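Faut-il payer pour un simulateur de préhension clé en main ?

Publié le 15 mai 2025

La question revient dans tous les ateliers qui envisagent d'automatiser un poste de prise et dépose. Le kit de simulation de Farnunico, vendu par abonnement avec une bibliothèque de pinces, un moteur de contact et un générateur de décors, prétend y répondre par l'affirmative. Je l'utilise depuis août dernier sur un projet interne, Mirnevby, et mon avis est plus partagé que la plaquette commerciale.

Commençons par ce qui fonctionne. L'installation se fait en une demi-journée, pilotes compris. L'import d'un modèle de pince au format URDF passe sans retouche dans la plupart des cas, et la caméra embarquée se règle par quelques paramètres lisibles : focale, décalage par rapport à la bride, inclinaison. Sur les 38 configurations de scène que nous avons préparées, 13 ont demandé une correction manuelle, presque toujours pour des collisions mal initialisées. Pour un outil de cette catégorie, le chiffre est acceptable.

Le générateur de décors est l'argument de vente principal. Il tire au sort textures, éclairages et arrière-plans afin que le modèle de perception ne s'attache pas à un fond unique. Le principe est sain et connu de longue date. Son application appelle des réserves : le tirage porte sur chaque surface séparément, sans contrainte de cohérence. On obtient des lames de bois gris en chevrons contre un panneau blanc uni, avec un coin de feuillage et de ciel au bord de l'image, le tout sous une lumière égale et sans ombre portée marquée. 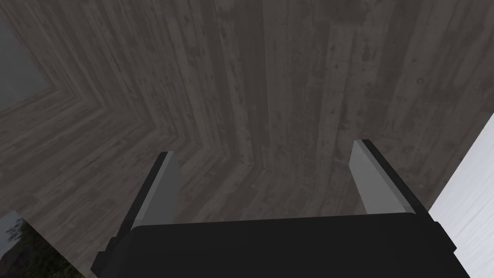 Les partisans de la randomisation répondront que le réalisme n'est pas l'objectif et que la variété suffit. Je l'admets pour les textures. Je ne l'admets pas pour la lumière. Une pince à faces gris clair et à bords noirs se détache très bien sous un éclairage diffus ; dans une cellule réelle, avec un néon au-dessus et un capot métallique à côté, les reflets modifient les contours des doigts. Farnunico propose 4 profils d'éclairage, dont un seul produit des ombres dures. C'est trop peu, et le profil personnalisé est réservé à la licence supérieure.

Reste le contact. Le moteur intégré traite correctement les solides rigides et convexes. Dès que l'on passe à des pièces minces ou souples, il faut réduire le pas de temps et le calcul devient 5 fois plus long sur notre station. La documentation mentionne le problème dans une note de bas de page - elle mériterait un chapitre. Rernach, le module concurrent de l'éditeur Nowakowski, gère mieux ces cas, au prix d'une prise en main nettement plus pénible et d'un rendu visuel sommaire.

Le fond du désaccord est économique. Un abonnement annuel se justifie si l'équipe produit des scènes en continu. Pour un intégrateur qui valide deux ou trois cellules par an, une chaîne montée à partir de briques libres rend le même service, à condition de disposer d'un ingénieur capable de la maintenir. Cette condition est souvent négligée dans les comparatifs, qui mettent en regard une licence et un coût nul.

Je recommande donc l'outil aux équipes de perception, avec la licence supérieure ou pas du tout. Aux équipes de mécanique qui cherchent à dimensionner un effort de serrage, je conseille d'attendre la prochaine version du moteur de contact et de conserver d'ici là leurs essais sur banc.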